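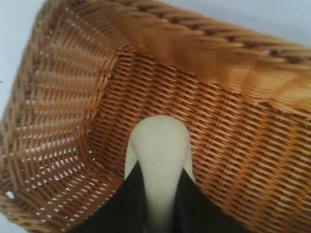 Our project looked at how two newspapers, the Mestard Courier and the Drisau Evening Post, covered the vigils after the Burkov ferry accident. We wanted to know whose words made it into print in the first week, and the reading turned out to be far more gripping than any of us expected!

We started with the online archives of both papers and copied every story that mentioned a vigil, a memorial or a church service. After that we went through the reader comments too (all 1,028 of them, which took most of September). 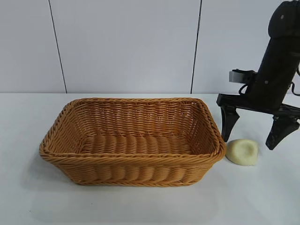
## How we sorted the stories

Each story went into a table with the date, the page and every person quoted. We gave speakers one of 7 labels, such as family, clergy, city official or passerby. Two of us labeled each story separately and then compared. We argued a lot about "passerby", and those arguments were the best part of the whole project.

## What we found
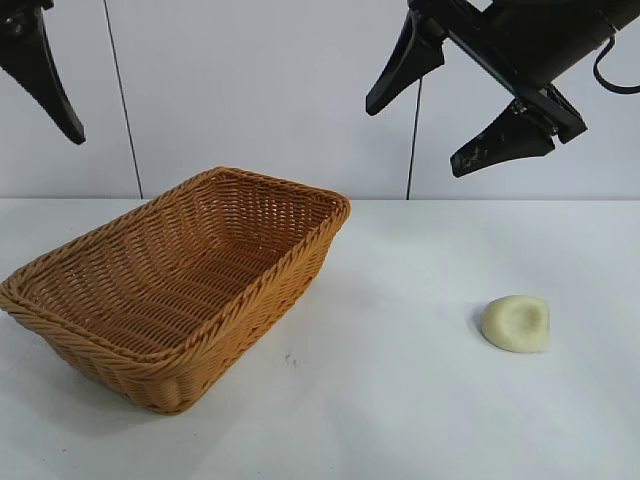
**Rowena Villanueva**
*Team lead and editor, findings section*

The Courier went to officials first. Its early stories quote the mayor again and again, and families hardly appear until the Thursday service at Mercado Square. The Post did the opposite: its reporter talked to people bringing flowers to the dock, and some of those short quotes are wonderful to read.

The comments surprised us most. Readers of both papers corrected misspelled names and asked for the times of the next vigil, and the Post even moved one of those questions into a story.

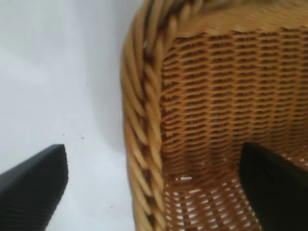 *Woven basket with a braided rim.*

## Still to do

We'd love to add the local radio bulletins, if the station can find the recordings. The "passerby" label also needs splitting before anyone reuses our table.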